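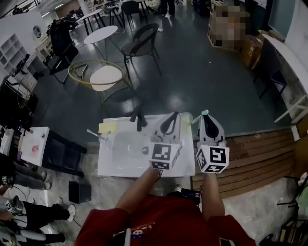

Can You Believe a Leak About a New Phone?
By Vaughn Kowalczyk

Every summer, stories pop up about phones that aren't in stores yet. People call these stories leaks. A leak is news that gets out before a company wants it to. At least, that's what we are told.

Take the Kevham phone. One website, Wendness, said it would come out in August with 4 cameras. Then 43 other sites said the same thing. Does that make it 43 times more true? No! Most of them had just read Wendness and copied it.

So where did Wendness get the story? It said "a source." A source is a person who gives information to a writer. Maybe this one works at the phone company. Maybe it's a guy with a blurry photo. We can't check, and I don't like that.

Also, some companies may leak things on purpose. If you're talking about a phone, that's a free ad.

Next time you read a leak, try asking:
Who said it first?
How would they know?
Were they right last time?
Does somebody make money if I get excited?

If the story doesn't tell you, wait until you can see the phone in a store.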